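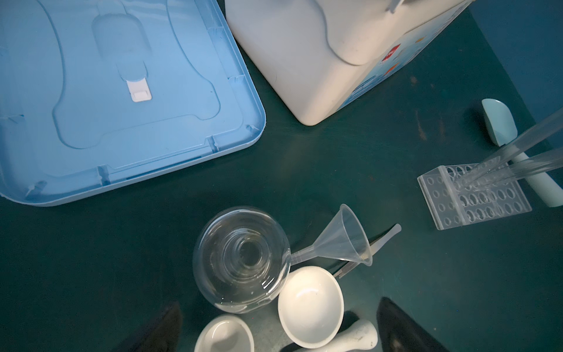
Bench 2, seen from the wrist. Fingers open, glassware and porcelain between them.

Pre-purchase inspection: gripper arm and bench, Grolham teaching lab
Date: August 1, 2019
Purpose: to settle what goes in next year's equipment bid and what stays on the wish list

1. Bench top
Result: pass, with comments
Scuffs and paler worn patches on the green surface. The Tokov quote includes a new top. We have struck that out, as a scuffed table holds things up just as well as a smooth one.

2. Gripper fingers
Result: pass
Black, tapered, open wide. Spare pair to be budgeted at 182. Prirkent will do them cheaper if we order 6 pairs, by which point we could open a shop.

3. Round-bottom flask
Result: action needed
On its side with a little liquid in it. Flasks are to be emptied before the arm goes near them. Add cork rings to the order. They are the cheapest item on the whole list and have been left off it every year so far.

4. Funnel and tweezers
Result: action needed
Tweezers partly under the funnel. Fine for a person, a poor start for a machine. A shallow tray would sort it. Do not buy the "smart tray" on page two of the Tokov brochure – it is a tray.

5. Porcelain (dish, mortar, pestle)
Result: pass, with comments
Grey smudges on the pestle. Check that they wipe off before anyone asks for a new set. Keep the mortar further back from the fingers until the force limit has been set.

6. Test tube rack
Result: fail
Standing over the handle of the spatula, with two long glass tubes leaning in it. Move the spatula, then look again. Price a deeper rack for long tubes.

7. Storage box and lid
Result: action needed
Lid is upside down on the bench and takes up a good deal of it. Shelf wanted. The Man catalogue has one that would do.

8. Emergency stop
Result: not checked
To be tested with the supplier present. No order is to be signed before this line says pass.

Money
Small items (rings, tray, rack, shelf): hold at 500 in total, finger spares separate. Service contract: ask again in August, after Prirkent has explained what "light cover" covers.

Items 3, 4, 6 and 7 to be looked at again before the bid goes in.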